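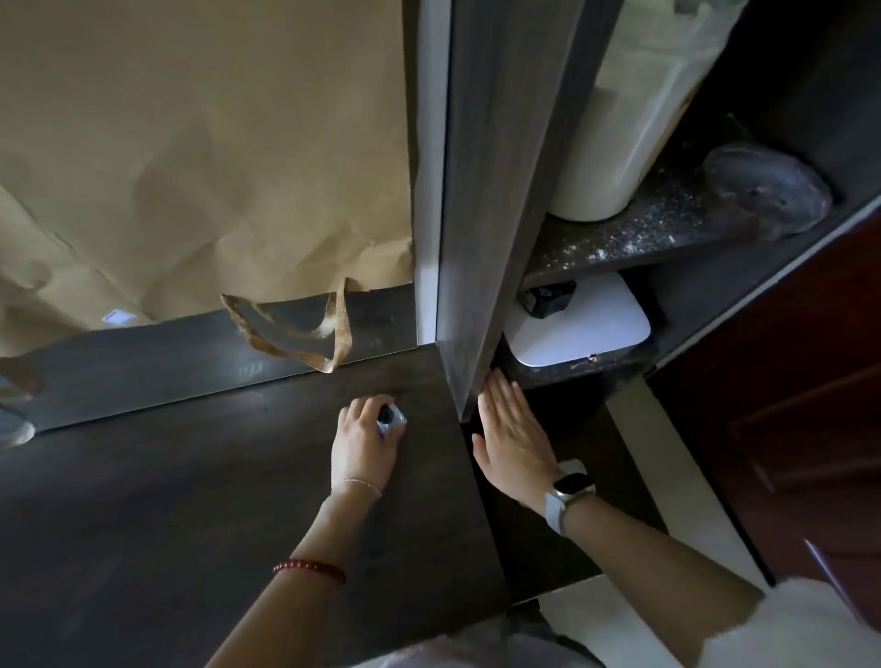 Desk end of the unit, paper bag side. White specks are on the upper shelf.

Removing white powder from dark wood-grain shelving

smathur_2
The unit is wood-grain laminate, near-black in most light. There is white dust on the shelves and on the countertop beside them. A dry tissue moves it from one shelf to the next. What is the correct order of work, and is water safe on the front edges?

drendent
Top down. Clear one shelf completely, vacuum with a soft brush, then wipe with a damp microfiber cloth folded in four. Dry within a minute. Water is fine on the faces. Keep it off the joints.

Pennington500
Disagree on the vacuum. A worn brush drags grit and leaves fine scratches that show on anything glossy. Damp cloth only, rinsed after each shelf.

drendent
A worn brush, yes. Replace the brush. If you wet a thick layer of powder first you get paste in the corners.

smathur_2
What about the small drawer unit under the bottom shelf? It is white plastic.
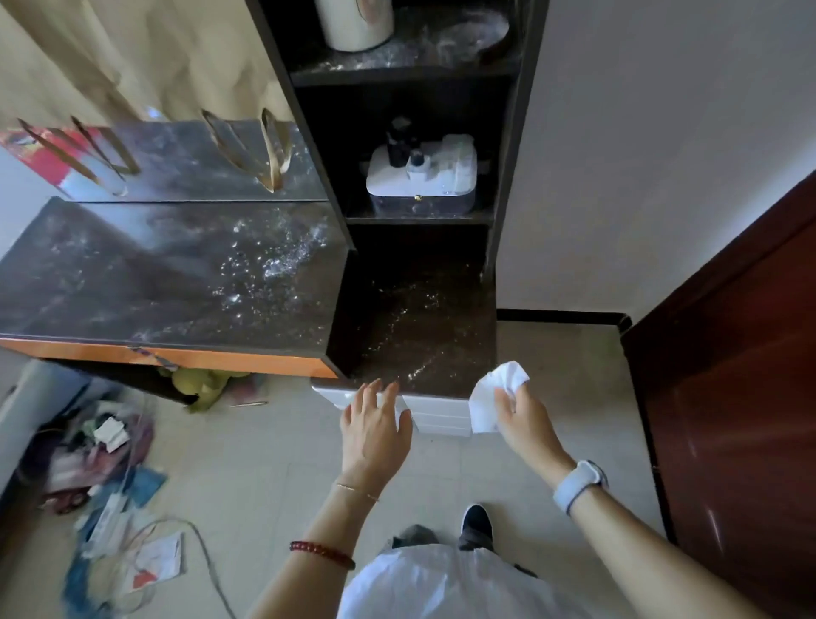

I have been going over the drawer fronts with a tissue, and the gaps between them hold dust that the tissue does not reach. The bottom shelf also has gold flecks mixed in with the white.

Pennington500
Pull the drawers and wash them in the sink with dish soap. Flecks come up with the sticky side of masking tape. Press and lift, do not rub.

n_hassanpour
Tape is fine on laminate. I would not use it on the orange edge strip of the counter until you have tested a corner. Mine at the Lulholm apartment lifted in July.

drendent
Agreed on the strip. Still vacuum first.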